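Small packet to a son on a mission in Lokesier: one parcel or two?

Lucimara Lacerda
My son is serving in Lokesier until spring and lives in the Marinescu pension with a companion. He has asked for gloves, thermal socks, a paperback hymnal and a box of drink mix. Packed and taped, everything comes to 1755 grams. The small packet limit on my form is 2000 grams, so I am under it. The mission office told parents that heavy packets tend to be held at the counter, and he only has one free morning a week to collect mail. Would it be better to split the contents? I also don't know if the pension or the mission office should go on the label. I want to mail it in November.

Ieuan Landeg
We had two children serve in that region. Split it.

1. Separate by type. Clothing goes in one packet, the book and food in the other. Mixed contents need more lines on the customs form, and any one line can hold up the whole packet.

2. Weigh each packet after taping. Our clothing packet came to 930 grams and fit in an ordinary padded envelope. Tape adds more than people expect. 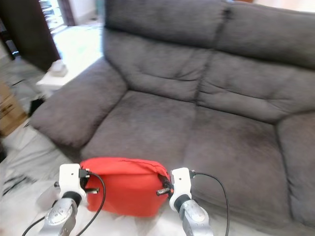

3. Fill in the form by item. Write "knit gloves, used" or "wool socks, new" with a value for each. "Gifts" or "personal items" gets sent back.

4. Use the mission office address. Missionaries get transferred on short notice and a pension will not always forward mail. Put his full name on the first line, as it appears in his passport.

Mail them on different days. If both arrive together they may be treated as one shipment.

Odair Damasceno
Just send letters. He can buy socks there.

Daiane Queiroz
I agree with most of what Ieuan wrote, except for the address. Our daughter's mission office handed out mail only at zone conference, so a packet could sit on a shelf for weeks - ask your son which is faster before you print the label.

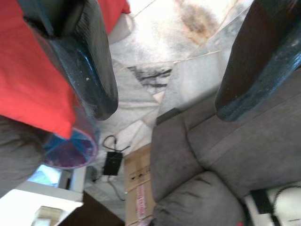
The drink mix should stay in its sealed retail box with the ingredients showing. Powder moved to a plain bag is likely to be opened for inspection. Keep the receipt from the counter too, as the tracking number is printed only there.

Related topics
Does Nudow have a laundry near the chapel?
Winter coat: bring from home or buy on arrival
Using Makomo to forward mail after a transfer
Email time limits for missionaries

Contact the moderators | Community rules | Back to top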